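Moving the blog, and other things I put off

Right. January and I have finally done it, the blog lives on its own site now and not on the old free thing with the adverts for knee supports down the side. If you're reading this by email nothing changes. If you used the old address it should send you here. Should. Tell me if it doesn't.

Quick one tonight as I've got bread in and it needs turning.

So the big thing since last time is that I gave up the allotment. I know. I went on about it for years, some of you got beans. But the site at Miltatley is 40 minutes each way on the bus now they've changed the route, and by the time I'd got there and found the key and moved the water butt it was nearly time to come back. Last summer I went maybe once a fortnight. The plot knew it. Bindweed up to the shed window, couch grass in everything, one heroic courgette.

Handed the key back, cried a bit on the bus, felt lighter by teatime. Make of that what you will.

What I've got in its place is the windowsills and the back step. That's it. Two sills facing the right way, one facing the wrong way, and a step that gets sun till mid afternoon if next door haven't got their van up on the kerb. And I'm having a much nicer time! I look at things every day. I notice when something's sulking.

Irja Peltonen (hello Irja) has been growing on windowsills for as long as I've known her, and she came round and was quite stern with me. Pots too big. Compost too wet. Everything too wet. She says I water like someone putting out a fire. She made me lift every single pot and feel the weight of it, then lift it again after a few days, and now I can more or less tell. Light pot, water. Heavy pot, leave it alone and go and do something else.

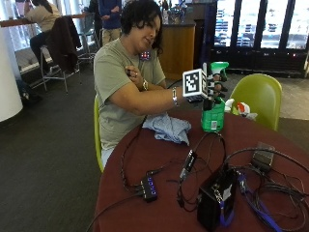
Her other rule is 5 things and no more, for the first year. I chose chives, parsley, a chilli, a scented geranium and a lemon I grew from a pip, which will never give me a lemon and I don't care. Mint not allowed. I've had mint before, I know what mint does.

The chilli is called Skastero, or that's what was on the packet, I got it in a swap and can't find anything else out about it. If you know the variety do shout. Mine's sown already in a yoghurt pot on top of the boiler cupboard, too early probaly, but I couldn't wait. No sign of anything. I check before work and after work and once in my dressing gown at two in the morning.

Geranium is doing best. It was a cutting off Shirin Zarei's enormous one in the stairwell, the one that's taller than her youngest. She just snapped a bit off and handed it to me while she was on the phone. I faffed with rooting powder and a plastic bag over the top, and she laughed at me and said stick it in a jar. So the second one went in a jar. Jar one won.

Parsley: slow. Very slow. Fine.

Chives: cut them right down, looked like a bad haircut, came back.

Other news, in no order. The Mäkelä bread book, which I moaned about in the autumn, I take it back. Third go at the rye and it rose. I'd been reading 200 grams of water where it plainly says flour, so that's on me. Still think the print's too small.

Skuvness choir is starting up again and I've said yes, having said no in writing to two separate people. Altos are short this year. Short of altos I mean, though also short. If you can hold a line and don't mind a cold hall, come and stand next to me.

And I've still got the allotment tools in the hall. Good spade, a fork with one slightly bent tine, a rake I never liked, more bamboo canes than any person needs. Free to anyone who'll collect them, but you'd have to be quick as I keep walking into the rake. Comment below or knock - you know where I am, and if you don't then email first please.

Comments should be working by the way. They have to wait for me to approve them, so don't post it four times, I will get to it after work.

Oh, bread. Back in a bit.

Bread's fine. Bit dark on one side.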